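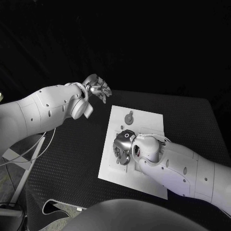
Two robot arms and a white board on a dark table.

Home Shop Events Kids How-Tos Contact

How to cover a picture book jacket so it survives story time

Quick one, the shop opens in a bit. We get asked this every week at Plornarard Books, mostly by parents with one hardcover that gets read to death. Jacket tears at the top of the spine first, then the flaps go. Clear cover fixes most of that.

What you need

Clear jacket cover with paper backing, the fold-over kind. We sell Fumidden sheets by the piece, or the Prins roll if you have a whole shelf to do. Bone folder, or the back of a butter knife. Scissors. Ruler. Soft dry cloth. Document repair tape if the jacket is already torn. NOT regular office tape, it goes yellow and gets gummy.

Measuring

Take the jacket off. Lay it flat, printed side down, and measure top to bottom. Most picture books we see are 30 cm tall or under, so the smaller Prins roll works. Big square ones need the 40 cm. Cut the cover about a thumb's width longer than the jacket at each end.

Covering

1. Wipe the jacket. Crumbs under the plastic stay there forever.
2. Tape any tears from the inside. Short pieces, press flat.
3. Cover on the table, paper side up. Slide the jacket between the plastic and the paper, printed side against the plastic.
4. Push the bottom edge of the jacket all the way into the bottom fold. Check both corners.
5. Fold the top edge of the plastic down over the paper. Crease with the bone folder, middle first, then out to the ends.
6. Tape the fold down. 2 small pieces on each side is plenty.
7. Put it back on the book, close the book, and crease the flaps again with the cover on. The old creases will be slightly off now.

Don't tape the cover to the boards. Libraries do it, but if the book is signed or has an award sticker on the jacket you may want it off again someday.

Too loose? Take it off and redo the top fold — the top is nearly always the problem. Bubbles meen the jacket isn't flat. Leave it under a heavy atlas overnight and try again.

Paperbacks

Different job. You want the stick-on film, we carry Akell. Peel a little at a time and smooth as you go. No second chances with that stuff, so practice on somthing you don't love.

Doing a classroom set? A full Prins roll did more than 120 jackets for us, small ones. Bring the books in Saturday morning and we'll show you on the first couple, no charge. Bring your own scissors if you're left-handed, ours are awful.

Contact us | Copyright Plornarard Books | Back to top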